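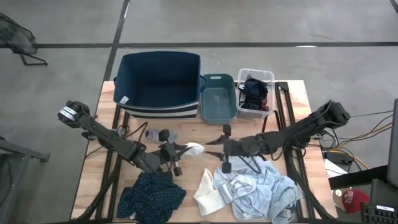

Sorting clothes into three bins, what goes where?
Laundry & Closets

mvachon48
I have a big navy fabric bin, a smaller teal plastic basket and a clear box. Right now dark stuff goes in the clear one and the rest sits on the table until I get to it. How do you split yours?

trunley_j
Socks in the smallest, always. Put a sock in the big fabric bin and you won't see it until you empty the thing.

Mali G
I'd swap. Darks in the fabric bin, since it's the biggest and most of what we wear is navy or black. Clear box for whites.

trunley_j
Whites in a clear box look grubby in a week. Disagree on that one.

Mali G
Mine have been in one since September and they're fine. Wipe the box out.

ashraf58
Where do prints go? I have a navy shirt with white polka dots and I never know.

mvachon48
Same, mine is still in a pile on the table. I've been washing it with darks on cold.

ashraf58
OK, darks then. Gray and white socks?

trunley_j
Lights. Teal basket.

mvachon48
Going with socks in the teal one. Leaving the darks where they are for now.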